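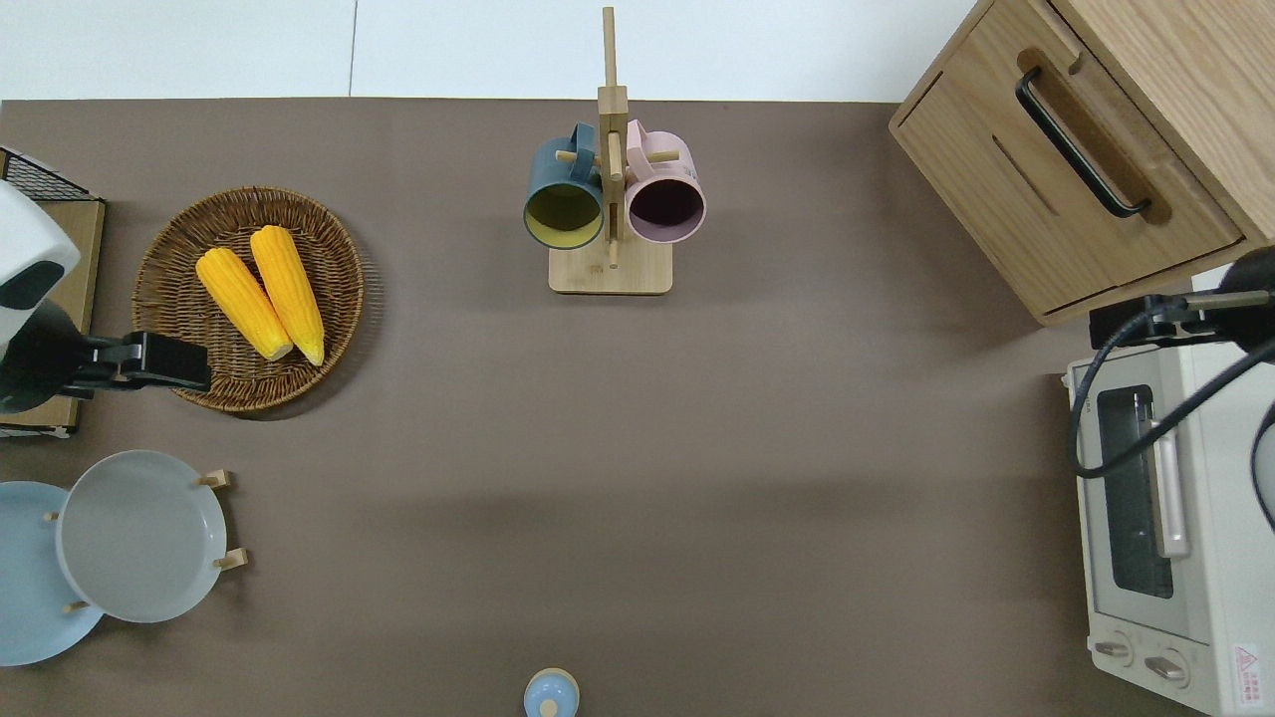 Worktop and tableware inspection: checklist with comments

Site: Bustholm, demonstration kitchen, bay 24
Inspection form: Privesach general worktop form, issue of May
Date of inspection: February 16, 2019
Result: pass, with three actions

Each item is marked OK, ACTION or N/A. A comment is required for every ACTION and is optional otherwise.

1. Work surface

1.1 Mat lies flat, no curled corners. OK
1.2 Centre of mat kept clear as working area. OK
Comment: Items are stored round the edges as agreed at the previous inspection. Keep to this layout.
1.3 Mat free of cuts and scorch marks. OK
1.4 Mat does not slide under a firm sideways push. ACTION
Comment: Moves at the front corners. Fit grip strip under both.

2. Food and food containers

2.1 Food held in a tray or basket and not directly on the mat. OK
Comment: Two corn cobs in the round wicker tray.
2.2 Basket rim sound, no broken or projecting strands. OK
2.3 Basket can be cleaned by the method posted in the bay. ACTION
Comment: The posted method is for hard surfaces and calls for soaking. Wicker should be brushed out, wiped and left to air. Amend the notice.

3. Plate rack

3.1 Rack stands level and does not rock. OK
3.2 Pegs tight. OK
Comment: All pegs tested by hand with the plates removed.
3.3 Plates upright and supported by the pegs. OK
Comment: Grey plate in front, light blue behind. The two overlap. Lift the grey one out first.
3.4 No chips or hairline cracks at plate rims. OK

4. Mug tree

4.1 Base fully on the mat. OK
4.2 Post firm in base. OK
4.3 Mugs hung by the handle and pushed fully on to the peg. OK
4.4 Load balanced across the post. OK
Comment: Teal mug to one side, pink to the other. If only one mug is in use, the stand should be tried for stability before it is left.
4.5 Mug interiors inspected under a lamp. OK
Comment: The pink mug has a dark interior and staining is hard to see. Wipe with a white cloth and check the cloth.

5. Drawer and cabinet unit

5.1 Bar handle secure, no exposed screw ends. OK
5.2 Front opens without striking other items. OK
5.3 Unit cannot tip when opened. OK

6. Toaster oven

6.1 Door glass free of cracks. OK
6.2 Door handle secure. OK
6.3 Rating plate legible and load within limit for the bay. OK
Comment: Bay limit is 3,000 W. No second heating appliance on the same outlet.
6.4 Clearance to nearest wooden item at least 40 mm. ACTION
Comment: Met on the day, but there is no mark to hold the position. Put tape on the mat at the limit.
6.5 Crumb tray emptied. OK

Actions to be closed by the Arellano site office before the bay is next booked. Copy of this form to Gostmont stores for the grip strip and tape.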